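We use cookies to remember your settings. Accept / Manage

About Rengifo Computer Repair

Hi, and welcome! I fix desktop computers for people around Cletley, mostly the big old towers everyone else tells you to throw out.
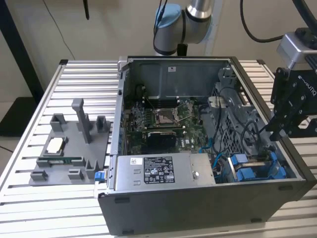
I started 8 years ago with one bench and a box of spare power supplies, and I still like the inside of a tower better than almost anything – you can get at the parts, swap a drive, reseat the memory, and go home happy. Since then I've had more than 3,000 machines through the shop (yes, I keep a list!).

A basic checkup is $80, and I'll call you before I spend a cent over that. If yours is past saving, I'll pull the drives and hand them back to you.

Drop-offs are at the side door on Ondano Street until 6 p.m.

Recent posts
Is your old tower worth a new processor?
Cleaning out dust before November
Which cables to keep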